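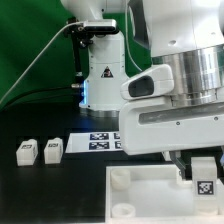 Gripper finger at the tray, beside one of the tagged blocks.

When the arm comes down in the wrong place: finding a slipped camera bracket

If you've run a tag-guided cell for any length of time you'll know the feeling. The arm sets off as it always has, the software is perfectly happy, and then the finger comes down somewhere it has no business being and you get a nasty little tick as metal meets plastic. We had a whole Friday of this on our Gerkidis setup, and I spent far too much of it blaming the wrong part, so I've written the hunt down in the order I wish I'd done it.

Our fault looked like this. The arm would go to the tray and reach too low, hit the force limit and stop. Restart it and it might be fine for an hour. The Tiline log showed every tag found and every pose accepted, which sent me off checking the gripper, then the tray, then (I'm a bit ashamed of this one) the table legs.

Before anything else, make it safe. Press the stop, wait for both arms to settle, and switch to manual mode with the speed at 20 per cent. If the finger is pressing on something, back it straight up with the pendant. Please don't tug at the tray to free it! Keep your hands out of the space between the arms the whole time they have power, however slow you've set them.

Step 1. Jog to a known point.
Pick a spot near the middle of the tray, well clear of the cups, and ask for a height of 60 mm above the floor. Measure it with a rule. If the height is right, your arm and tool settings are probably fine and you can leave them alone. Bring it down in small moves after that, and keep a thumb near the stop.

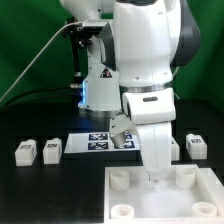 Fingertip down by the tray floor, with a cup to either side. Go very gently at this height.

Step 2. Compare with the tag board.
Now send the arm to the same spot using the position worked out from the board. Stop well above it and measure again. Ours disagreed with the first reading, and the gap was worse at the far end of the tray than at the near end. That pattern means a tilt somewhere, and it was the first honest clue I'd had all day.

Step 3. Look at the bracket.
Power off properly and lock out. Take hold of the camera and press it lightly each way. It shouldn't move at all. Ours had the tiniest bit of give, and the cable had been pulling on it whenever the arm stretched out, which explained why the fault came and went so maddeningly.
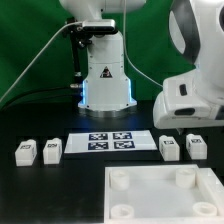 Nip up the clamp screws a little at a time, going from one to the next and back, to the figure in the Festaditz fitting sheet. Draw a paint-pen line across the clamp and the arm so that any later slip shows up at a glance. Then give the cable a proper loop of slack and tie it off, and move the arm by hand through its full reach to be sure nothing goes tight.

Step 4. Calibrate again.
Don't skip this, even if the bracket looks as though it has gone back where it was. Wipe the tags, check the board is lying flat, and run the full routine. Anything over 2 mm of error at the corners and I'd do it again.

Step 5. Build the speed back up.
Run it slowly with the tray empty first, then with the cups in, then at full pace. We did 100 cycles before leaving it alone, and I put the kettle on somewhere in the middle. If the force limit trips at any point, go back to step 1. Don't be tempted to raise the limit to get through the afternoon; it was the only thing that stopped our arm from going through the tray.

The paint line is now on our Monday-style start-up list, next to wiping the tags.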